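The Long Apprenticeship of the Robot Arm

By Lajos Virág

The pitch at Sallier goes like this: you no longer program the robot, you show it. An operator steers the arm by remote control, picks up a block, puts it down, and does it again. After enough rounds the software is supposed to get the idea.

I spent two days in the company's workshop in Clundside, and "enough" is the word I kept coming back to. The log for this one job stood at 2817 demonstrations when I arrived. The job is moving red and green blocks in a gray bin.

A toddler would be bored by lunch. The operators were, too, though they were polite about it.
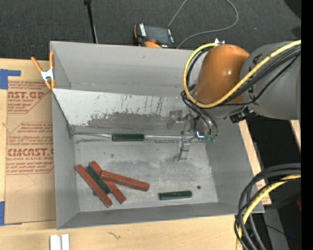 Blocks that lie across one another are the hard part, I was told. So are blocks near a wall, where the fingers have little room. A person at the controls copes by slowing down and nudging. Whether the machine learns the nudge or just the slowness is a question I asked three times and got three answers.

The founders of Borbély, a rival firm, prefer to grab the arm and guide it by hand. They say it takes 20 demonstrations. They also say it works only if the bin stays where it was.

None of this is fake. I watched Sallier's system, called Bamen, run by itself for roughly 100 tries, and plenty of them were fine. But the brochure says "learns like we do," and I don't know anyone who learned to pick up a block that way – or who needed a paid teacher standing by in case the light changed.

Sallier plans to ship to its first customer in August. The operators are coming along.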